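Print | E-mail

Reading time: 2 minutes

Bernadette Besnard had been home from Sketden for a week when we talked, and she still hadn't put her rubber boots away. "I keep thinking somebody's going to call me back," she said, laughing.

She spent most of April there with the river relief group Rasell, shoveling mud out of basements and, later, running the supply desk at the old Hollmann school. She had never done anything like it. Her day job is selling ads for a monthly paper, and she says that helped more than you'd think!

"You learn to walk up to a stranger's door," she said. "At 7 a.m. I'd have my list of streets and off I went. People wanted to talk first – coffee, the dog, the cousin in Ohio – and then they'd show you the damage."

The group handed out 3,000 meals while she was there and got 233 homes cleared. Besnard lights up when she gets to the meals. "The soup! I want that recipe so badly. It had dill in it, tons of dill."

Sleep was harder. Twelve of them shared a gym, and the heat came on whenever it felt like it.
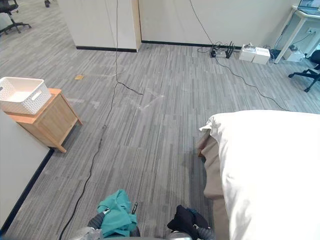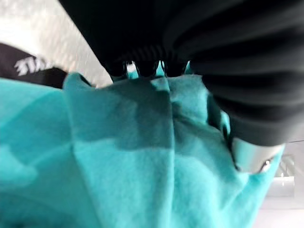 She would go again tomorrow, she said, and is already signed up for a first aid class that starts on Monday. Her sister wants to come along next time. "She's stronger than me, and she can drive the truck," Besnard said. "I stalled it twice on the hill by the school."

Related
Navbridge food pantry adds evening hours
Spring book sale raises $1,915
Rasell looking for drivers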